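Rehearsing a kitchen pick in simulation before you try it on the bench

If you're building an arm at home, get the whole job going in a simulated kitchen first. I did my first Dornis build the other way round and spent most of a winter gluing fingertips back on! This page covers the setup I use now: the arm model, the counter, one utensil to pick up, and three camera views. You'll need a computer with a halfway decent graphics card, the arm's model file and a free evening.

Step 1. Set your units and place the base

Import the arm and check the units before anything else. If it comes in the size of a matchstick, the file was saved in millimetres and your simulator wants metres. Put the base in front of the counter, then send the arm to its home pose and make sure none of the links pass through the cabinets.

Step 2. Start with one long, light thing

A spatula is a lovely first object. The handle gives you plenty to aim at, and when the grip is a bit off, you see it straight away in how the far end swings. Leave the other kitchen bits where they are, because you want the planner to have something to steer around.
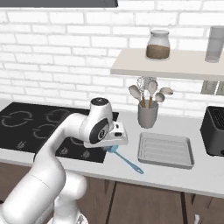

Helju Dzene: I'd add one thing here. Turn the friction on the finger pads down before you get excited about a good grip. Mine held everything beautifully in the simulator at the default value, then the real spatula slid straight out. I ended up at 60 per cent of the default and the two finally agreed.

Great tip, and I've since done the same with mine. Start lower than feels fair and work up.

Step 3. Add the fixed views

Put one camera where you'd stand yourself and a second off to the side, looking over the cooktop. Save both positions by name. I call mine Ornus and Rozīte, after two old bench lamps, and it beats trying to remember which one is camera zero.

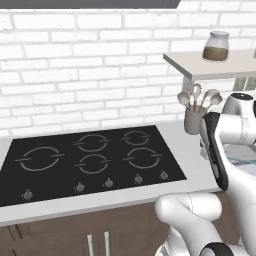
Next, set the frame rate. Six frames a second is plenty for checking a path, and it keeps the fan noise down if you're working in a shared room. Save the recordings in dated folders from the very first run – you will want to go back to the early ones, I promise.

Now slow the arm to a crawl and run the full path with the gripper open. Watch the elbow as well as the hand. Most of my bumps came from the elbow swinging wide on the way back. If it clips the counter, add a waypoint higher up and try again.

Step 4. Add the hand camera

Fix this one to the gripper body, so that it moves with the hand, and turn it until the fingers come up from the bottom of the view.

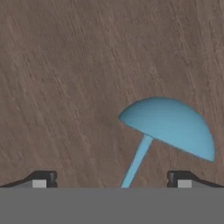
Getting the hand camera lined up is my favourite part of the whole build. Nudge it a little at a time and stop when both fingertips sit evenly in the two lower corners, with an open gap between them. Colour helps a lot too: bright blue against brown wood is easy to pick out, so a simple colour filter will do for a first try. If the filter grabs bits of wood grain, tighten the range and leave the lighting alone.

Step 5. Run it over and over

Shift the start position slightly each time and let it go. My last batch was 326 runs, left going over supper, and I don't move to the real arm until 90 per cent of a batch ends with a clean grip. Ruth Staniforth's Dirkex build uses a stricter cut-off and she breaks fewer parts than I do, so pick your own number.

When you do switch over, keep the same slow speed for the first session and have the stop button within reach of your other hand.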